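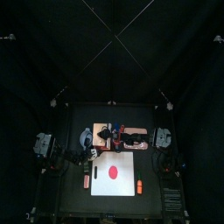 Nayeli Villanueva told us that she had stopped writing to her video platform's help desk altogether, and that she only started again once she had the name of a person to write to. We heard much the same, in one form or another, from many of the 21 creators who kindly gave us their evenings, and it is the reason this part of the paper dwells on who reads a creator's letter as well as on what the letter asks for.

Gurkance, the hosting site we studied, appointed its first creator liaison in February, and the job was loosely drawn up, as new jobs tend to be.

Figure 2. Two robot arms above a tabletop, with a red box.

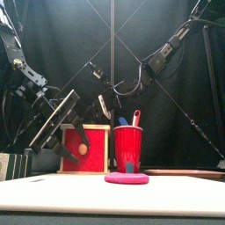

4.2 What creators asked for

We read 150 messages sent to the liaison and sorted them by topic, with Tanvir Cassim and Ha-rang Heo each coding the full set. Questions about ad payments came up most, followed by videos taken down without a clear explanation, and a good many letters 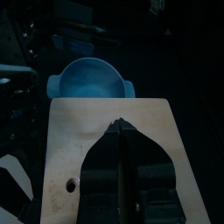

managed to raise both at once, often with a friendly paragraph about the channel's history first. We kept those in both groups, which seemed fairer to the people who wrote them.

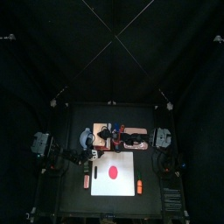

Did having a liaison change the site's rules? Only one rule changed while we were reading, the one on reused music, and the liaison's notes show it was already under review.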